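Progress report to the Kanetti Fund
Lorkatitz neighborhood pattern archive, second report
16/07/2026

Hi Grigore,

You asked for something shorter and less stiff than the first report, so I'm just going to write this the way I'd tell it to you over coffee. The spreadsheet with the budget lines is coming separately from Thongchai, who is much better at that than I am.

The big news is that the scanning is moving again! When I wrote in February we were stuck with a flatbed that left a gray stripe down every third sheet, and I was pretty gloomy. We finally got the replacement in spring (the Brokik one, secondhand, well under the quote in our proposal) and the difference is huge. As of this week 749 pattern sheets are scanned, named and backed up. We promised you 2,000 by the end of the grant, so yes, we're behind, and I'd like to be straight with you about that. At the pace we've kept since the new scanner came in I think we can get to the full number, but it'll be tight, and it depends on the Sampaio boxes being in decent shape.

About those boxes. The Sampaio family ran the wallpaper and fabric printing shop on the canal for three generations, and when the building was sold they let us take the whole paper store. I expected a few rolls and some order books. What we got was a van load: proofs, color trials, customer letters, a drawer of brass registration pins, and a lot of mouse damage. Thongchai spent most of a month sorting it into keep, repair and too far gone. The repair pile is bigger than either of us wanted, with 300 sheets in it, mostly with torn edges or old tape that has gone brown and brittle. We've started on the tape with the heated spatula and it's slow – a good afternoon gets through four or five sheets.

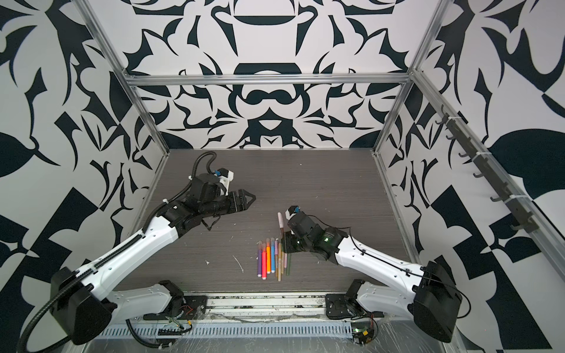 Naming the patterns has been the part I've enjoyed most and also the part that has caused the most arguing. The old shop used numbers for everything, and then at some point they started the numbers over, so we have two completely different designs both marked 41. We've decided to keep the shop number as a note and give each design a plain description people would really search for. That's harder than it sounds with the big ornamental ones. Take black and white walls like these, with hooked tendrils and arches mirrored out from a middle motif, and then larger leaf shapes and checkered bits on the sides. Is it a leaf pattern? A geometric? I say tag it as both and let people find it either way, and Thongchai has come around to that after a fairly long walk and two coffees. So every design now gets a main tag plus up to three extra ones, and we wrote a two-page guide so that whoever picks this up later doesn't have to start the argument from scratch.

The open afternoons are going well. We've held five at the library and had over 300 visitors in total, plenty of them people who grew up with this stuff in their kitchens. One woman recognized her grandmother's hallway and brought us a strip of it the next time, still with plaster on the back (we scanned it, plaster and all). I'd love to do more of these in the fall if there's any flexibility in the events line.

Now the less cheerful part. The website is late. The developer we'd picked took another job and the new one can't start for a few weeks, so the public search page won't be up when we said it would. The scans are safe and the catalog is filled in as we go, so what's missing is only the front end, but I know that was the bit your board was looking forward to. I'd rather tell you now than have you go looking for it.

Storage is our other headache. The back room at the library gets damp when it rains hard, and I've moved the best proofs upstairs to my own office, where they're taking up the couch. We'd like to use what we saved on the scanner for a proper flat file cabinet and a small dehumidifier. Could you let me know if that needs a formal change request or if an email from you is enough?

Before the next report we want to finish the tape removal, get through the first half of the remaining Sampaio boxes and have the search page in testing. Thongchai is away for two weeks in there, so please send any budget questions to him early.

Thanks again for being patient with us. Come and see the proofs if you're in town – you may have to stand, given the couch.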